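3.2 Household routines and shared meals

Interviews were held in Skoriswood and Brurkby, two towns of similar size, with 25 households in each. The full survey drew 2773 replies by mail. We asked who cooked, who cleared up, and how long people stayed at the table after eating. Most households kept one fixed mealtime – usually supper – and let the others drift. 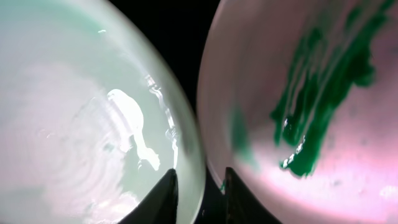
Figure 4a. Two rounded dishes, close view.

Clearing up was shared less evenly than cooking. In Brurkby, 13 households said one person did nearly all of it. Those who rotated the job also reported longer conversations after supper, though the groups are too small to test this.
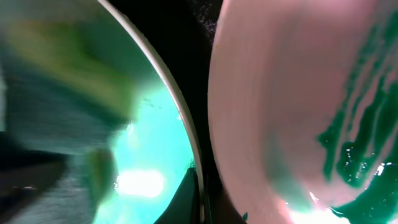

Figure 4b. Translucent container with a white rim.

Qudah found that families with shift workers ate together less often but planned those meals further ahead. Our results point the same way. Shift workers at the Vestix plant in Skoriswood named their shared meals by date, while day workers tended to say "most nights." Replies sent in August were left out of this comparison, as the plant was closed for two weeks.

Table surfaces also served for homework, bills and hobbies, and in several homes these had to be moved before anyone could eat.
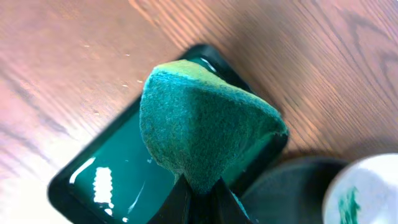
Emlyn Kneath, replying to an earlier draft, objected that a fixed mealtime may say more about school hours than about family habit, and asked that homes without children be reported separately. We do so in Section 3.3.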